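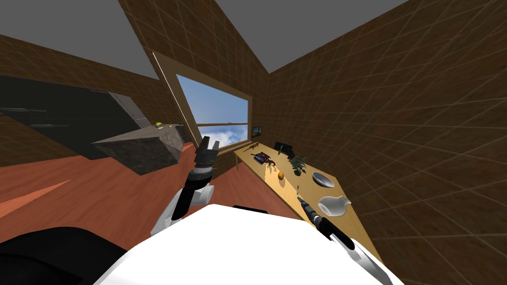 总第28期

Borach豌豆汤恢复原配方,公司承认“改良”一词使用不当

Mernbridge讯 汤品制造商Borach今日宣布,旗下豌豆汤将于十二月起全面恢复旧配方,“焕新版”同时停产。公司在此向长期支持本产品的顾客致谢,也向那些给我们写信、措辞却不便在新闻稿中引用的顾客致谢。

熟悉本公司的媒体朋友或许记得,焕新版上市时我们也发过一篇新闻稿,标题是《一碗属于明天的豌豆汤》。那篇稿子目前仍可在公司网站上查到。市场部曾建议撤下,总经理Unai Montoya没有批准,他认为公司应该每隔一阵子重读一遍。

所谓焕新,主要改了四处:去掉烟熏猪蹄,换成植物来源的烟熏风味;豌豆由煮到开花改为打成细泥;加入薄荷;罐身由墨绿改为浅灰。前三项改变了汤的味道,第四项让顾客在货架前找不到它。从销售结果看,第四项对公司声誉的保护作用一度相当明显。

“我们当时相信消费者想要一种更轻盈的豌豆汤,”Montoya表示,“后来我去Mernbridge的菜市场站了一个上午,遇到的人里没有谁用过‘轻盈’这个词。有位女士问我,汤里是不是掉进了牙膏。我给了她一张名片,她把名片还给我了。”

恢复后的配方沿用公司档案中的手写版本。整粒干豌豆隔夜浸泡,与猪蹄、洋葱、胡萝卜、根芹和月桂叶同锅慢煮4小时,中途撇沫,最后半小时才放盐。档案原件上另有一行铅笔批注:“勺子要能立住。”研发部就这句话开过两次会,讨论它属于工艺要求还是修辞。会议结论是先按工艺要求执行。

为此,工厂质检流程中新增一道“立勺检验”。每锅汤出锅后静置至可入口的温度,由当班质检员将一把普通汤勺垂直插入,松手,等待。勺子站着,放行;勺子慢慢倒下,回锅收汁;勺子立刻倒下,请当班主管过来一起看。检验用勺由公司统一采购,式样朴素,请各位参观者不要带走作纪念。上一批就是这么少的。

关于烟熏猪蹄的供应

猪蹄继续由Najafi熏房供货。Najafi与本公司合作多年,焕新版推出期间合作中断。据悉,对方接到恢复供货的电话后,先请我们把上次那封解约信的第二段念一遍,其中有“烟熏猪蹄已不符合品牌的未来气质”一句。我们念了。双方随后在十分友好的气氛中谈妥了价格,新价格比旧价格略有气质。

Najafi采用山毛榉木熏制,不使用熏液。猪蹄到厂后整只入锅,出锅后人工拆骨,肉撕成小块回汤。公司提醒消费者,拆骨虽经复检,罐中仍可能偶见细小软骨,食用时请留意。以往曾有顾客来信,要求我们把这句提示写得再吓人一点,因为他不想跟家里人分着吃。法务部研究后没有采纳。

关于罐身

墨绿色罐身一并恢复,正面仍是那口老汤锅的版画。锅下方的花体字在缩小印刷后难以辨认,多年来被顾客读成各种意思,原文是“趁热”。设计公司Tronder曾为焕新版操刀浅灰色视觉,此次受托把一切改回原样,并为“改回原样”提交了一份完整的设计提案,含色彩理念、情绪板和报价。公司认真阅读了全部材料,对报价部分读得尤其仔细。

平心而论,Tronder在提案中提出了一项有用的修改:拉环改大。老版拉环偏小,手上沾油时不易抓牢,年长顾客对此抱怨已久,而我们过去的答复一直是建议他们把手擦干。新拉环已通过内部试用,试用者为财务部全体同事。选择财务部,理由是他们午饭时间最准时。

净含量为每罐400克,与老版一致。焕新版期间曾推出过小容量的“单人心情装”,现已取消。经查,购买心情装的顾客通常一次拿两罐,可见心情的实际分量与我们的预估有出入。

关于价格

恢复原配方后,建议零售价将有所上调。我们考虑过几种说法,包括“价值回归”和“与品质同行”,最后决定直说:猪蹄比香精贵,4小时的火比40分钟的火贵。焕新版的熬煮时间正是40分钟。当时的宣传语称之为“高效锁鲜”,锁住的是什么,研发部至今没有统一意见。

剩余的焕新版存货不会销毁,也不会换个名字再卖一次。存货将在工厂门市以折扣价售完为止,货架上会如实标明“薄荷味较重”。令公司意外的是,消息传出后,已有少数顾客打来电话,表示自己一直喜欢焕新版,并询问能否成箱购买。客服部一开始以为是恶作剧,核实后逐一回电致歉,并预留了货。这些顾客的口味我们尊重,今后若有配菜类的新品,会优先请他们试吃。薄荷酱也在考虑之列。

食用建议

开罐后倒入小锅,小火加热,不时搅动锅底。汤在罐中冷置时会凝成冻状,属正常现象,加热后即化开。若嫌过稠,可加少许热水,但请不要把此事告诉我们的质检员。传统吃法配黑麦面包与芥末,Mernbridge本地人另喜欢加一勺醋。公司对加醋不持立场。食堂里为此吵过架,持立场的那一方现在坐靠门的桌子。

微波炉加热亦可,请先将汤移入适用的容器并加盖。豌豆汤受热后会鼓泡,鼓泡后会喷溅,喷溅后的清洁工作不在本产品的保障范围之内。未吃完的部分请放入冰箱冷藏,并在次日吃完。许多人坚持第二天的味道更好,本公司的老配方卡片背面也是这么写的,字迹与正面不同,像是有人趁厨师不在时补上去的。

试吃活动

恢复上市首周的星期一,工厂门市将举办试吃。活动上午十一时开始,汤完即止,无抽奖,无吉祥物。焕新版上市时曾有一位身着豌豆服装的同事在门口迎宾,该同事现已调往物流部,过得很好,请大家不要再向他提起此事。

到场者可自带容器打汤。门市备有面包和芥末,醋放在角落那张小桌上,需要的人自己会找到。若遇下雨,活动照常进行,队伍可沿厂房屋檐排到卸货口;若遇晴天,队伍还是这么排,卸货口外面是停车场,司机们按喇叭没有商量。

对往后配方的承诺

Montoya在接受本稿采访时(采访在他自己的办公室进行,提问者为他的下属),被问到今后是否还会改动豌豆汤。他回答说,公司已在章程之外另立了一条内部规定:任何改动豌豆汤配方的提议,提议人须先连续一周以改动后的汤作午饭,吃完再递交书面申请。规定生效以来,申请数量为零。有一位经理吃到星期三,改为提议更换食堂的椅子。

“我父亲那辈人不谈品牌,他们谈的是咸淡,”Montoya说,“我念过商科,所以走了一段弯路。好在豌豆一直在那里,价格也还公道。”

公司其他产品暂无变动。番茄汤维持现状。蘑菇汤维持现状。鱼汤仍在改进之中,这一说法已沿用多年,我们会继续沿用。

关于Borach

Borach是一家汤品制造商,总部与工厂均设于Mernbridge,生产罐装豌豆汤、番茄汤、蘑菇汤及鱼汤。公司曾短暂自称“暖食生活方式伙伴”,现已恢复为汤品制造商。

媒体联络

样品可向Borach新闻办公室索取,请注明收件地址以及是否介意软骨。新闻办公室与门市共用一部电话,中午时段接电话的人多半正在替顾客装箱,请让铃多响几声。随样品不附勺子。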